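How to sand and oil small wood offcuts (blocks, coasters, doorstops, whatever)

Updated September 21, 2024

Quick one. People keep asking how I get the little blocks smooth without a power sander so I'm typing it up between batches. Works for hardwood scraps mostly. Softwood too but it goes fuzzy, see further down.

What you need

Sandpaper in 80 grit, 120 and 220
A flat sanding block or a piece of cork
Old cotton rag, cut up
Oil - I use Hemwood, the plain one, any food safe oil does the job
A pencil
Dust mask
Something to stand the pieces on while they dry

Step 1. Sort first

Tip everything out and go through it. Cracks right through, bin it or burn it. Small cracks at the end, mark with a pencil and saw them off. Anything with old paint on goes in a seperate pile, don't sand that unless you know what the paint is.

Check for nails and staples. Run a magnet over if you've got one. One staple will rip a whole sheet of paper in half and then your knuckle.

If the wood has been in a shed or garage all winter bring it indoors and leave it. I brought mine in at the start of January last year and left it 3 weeks. Stack with gaps. Not next to a radiator.

Step 2. Mark the faces

Scribble pencil all over every face. Light scribble, not digging in. When the pencil's gone you've sanded that face evenly. Pencil left in the middle means there's a dip, keep going. Pencil left at the corners means you're rocking the paper, slow down.

I skipped this for years. Don't skip it.

Step 3. Coarse sanding

80 grit. Lay the whole sheet flat on the table, tape the corners down, and move the wood over the paper. Much easier to keep things square that way with small stuff. Go with the grain, long strokes, same pressure. Turn the piece end for end every so often so you don't end up with a wedge.

End grain takes forever. Just does. Small circles are ok on end grain at this stage, you'll lose the scratches later.

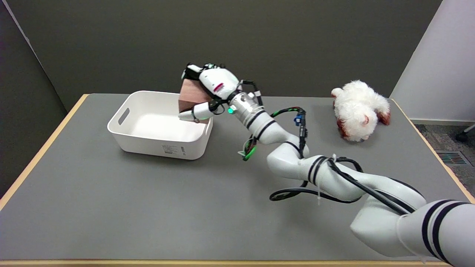 Then knock the dust off before you change grits. Brush, or wipe with a dry rag. Grit left behind from the 80 will scratch everything you do with the 120 and you'll be wondering why it looks worse than when you started.

Step 4. Medium and fine

120, same again, pencil again. Goes faster. Then 220. No pencil needed for the 220, you can feel it.

Edges now. Wrap the paper round the cork and take the sharp corner off each edge, 2 or 3 passes, no more. If it's for a small kid do more than that, round it properly.

Step 5. Raise the grain

Damp rag. Damp, not wet - wring it right out. Wipe all over and leave till it's dry to the touch. It'll feel rough again, thats normal. Light pass with the 220 and it goes silky. Mwanaisha Okoth taught me this one at the Bremley evening class and I argued with her about it at the time. She was right.

Step 6. Oil

Small amount on a rag. Rub in along the grain, all faces, end grain last and give it a bit extra because it drinks it. Leave 20 minutes, wipe off everything that's still sitting on top. Really wipe. Sticky blocks are always from not wiping.

Stand the pieces up on something pointy or on strips of wood so air gets under. Leave overnight. Second coat next day, same way. Third coat if it's for coasters.

RAGS. Lay oily rags out flat outside to dry, never scrunched up in a trash can. Some oils heat up on their own as they dry and a ball of rags can catch fire. Please don't ignore this bit.

Softwood

Pine and so on. Skip the 80 unless it's rough sawn, start at 120. Press lighter. The soft bits between the rings wear away quicker so you get ridges if you use your bare fingers behind the paper - always use a block. Stains come out blotchy, plain oil is safer.

Bits people ask

Can I use a power sander - yes for anything bigger than your hand. Small pieces jump around and you lose skin.

How much paper will I go through - more than you think. I did almost 70 blocks for the Galulero craft table and was cutting up the last sheet with scissors. Throw it out when it stops biting.

Wax on top? Sure. After the oil is fully dry, thin, buff it with a clean rag. Nice on coasters. Bit slippy on toys that get stacked, so I leave it off those.

Gaps and little holes - mix your own sanding dust with wood glue, press in, let it go hard, sand back. Qianru Zheng says the glue shows up pale under oil and yes it does a bit, so test on the underside.

Will do a seperate page on cutting the offcuts to size when I get time. Saw needs sharpening first.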